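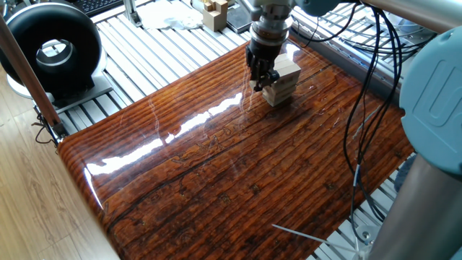
# Glare and reflections on a glossy tabletop – can I dull the finish without stripping it?

Hoping somebody here has been through this. I have a big wooden table, deep reddish brown, with dark streaky grain and little knots all over it, and it's finished in something so shiny you could shave in it. I love the wood. I do not love the shine. With the overhead light on I get one long white stripe running diagonally across the top, and even a little stack of plain wood blocks shows up faintly a second time underneath itself. By the end of an evening my eyes hurt.

We use it mostly for block stacking games (Jenga-type stuff, unfinished pale pieces) and for general puttering. So two questions really:

1. Can I knock the gloss down to satin without taking the whole finish off? I don't own a big sander and I don't want to own one.
2. Will a duller surface change how the blocks sit? Right now the bottom layer slides if you breathe on it, which makes for short games.

What I know about the table: I bought it secondhand in October from a place called Galine that was clearing out its showroom. The guy there said "lacquer" but he also said "solid walnut" and then "or something like walnut," so take that for what it's worth. The front edge is thick and rounded over, and it catches the light even worse than the flat part. There's also a dark blotch in the wood toward one side. I'd be happy to leave that alone, I've gotten kind of fond of it, but if sanding is going to make it look worse I'd like to know before I start.

I've already tried a tablecloth (blocks wobble, everyone complains) and a dimmer bulb (now I can't see the grain at all). Somebody at the hardware store sold me a tin of Cullance paste wax and told me it would "calm it down." I haven't opened it yet. Should I?

Posted 27 February 2015

---

## Answer 1 (accepted)

Don't open the wax yet! Wax buffed onto gloss gives you waxed gloss. It has a use, but it comes at the end.

You can definitely take the shine down by hand, and it's not a bad afternoon's work. What you're doing is putting a very fine, even scratch into the top of the finish so it scatters the light. You're staying in the finish the whole time and never touching the wood, so the color, the knots and your blotch should all stay the way they are.

First find out what you're dealing with. Put a drop of denatured alcohol on a hidden spot underneath, if the underside has the same finish, and wait a minute. If it gets sticky it's probably shellac. Then try a drop of lacquer thinner somewhere else. If that softens it, your guy was right about lacquer. If neither one does anything you likely have some kind of varnish or poly. All of them can be rubbed out, but shellac and older lacquer can be thin, so go easy. Open a window for this part, please.

Then:

1. Wash the top with warm water and a couple drops of dish soap. Dry it well. If anybody ever used spray polish on it, follow up with mineral spirits on a rag and let that flash off completely.
2. Do a test patch somewhere you don't look much. I'd do a strip along the back, about a hand wide.
3. Use a gray synthetic pad, the very fine kind. Steel wool works too (four-ought, 0000) but it sheds and I'm still finding bits of it from my last project.
4. Put a little soapy water on the pad as a lubricant and rub in long straight strokes, end to end, always with the grain. No circles! Circles will show up under that overhead light like you wouldn't believe.
5. Do the ends of each stroke a bit separately, the first few inches, or they'll stay shinier than the middle.
6. Wipe it off, let it dry, look at it from a low angle. Repeat until it's even.

Be really careful on that rounded front edge. Finish is always thinnest on a curve and it's easy to go through to the wood. I do edges last, three light passes with hardly any pressure, and then I make myself walk away.

If you want it duller still, you could try 3,000 grit paper and be disappointed, as I was – that's for going the other way, toward polish. The gray pad is plenty.

Now you can have your wax. A thin coat, left to haze and then buffed lightly, gives a nice soft satin. Just know that it's slippery, so if the games matter more to you than the feel of it, skip it altogether.

## Answer 2

Agree with nearly all of that. I'd add one thing, which is to move the light before you touch the table. I had the same white stripe on my dining table and it went away when I swapped the bare bulb for a wide frosted shade and shifted it a foot or so toward the wall. Cost me less than the pads would have. I still ended up rubbing the table out the next year but at least I wasn't in a hurry by then.

On the blocks: yes, a satin top grips a little better, in my experience. If you want a proper grip, put a square of thin cork or shelf liner under the tower only. We cut ours just bigger than the bottom layer and nobody minds. My kids play with a big off-brand set from Gakel and those blocks are so light they skated all over before we did this.

## Answer 3

just sand it with 200 and put a matte poly over the top. did mine in a weekend looks great

> **Comment on Answer 3:** Please don't start with this one. 200 grit is way too coarse for just dulling a finish, and poly over old lacquer or over leftover polish can peel. Also you'd be into the stain in no time if that reddish color is in the finish and not in the wood.

> **Comment from the asker:** Thank you all! Did the alcohol test under one corner and nothing happened, no stickiness at all. Still need to get hold of some thinner for the other one. Moving the light this weekend and then trying a gray pad along the back edge. The wax is going back in the cupboard for now.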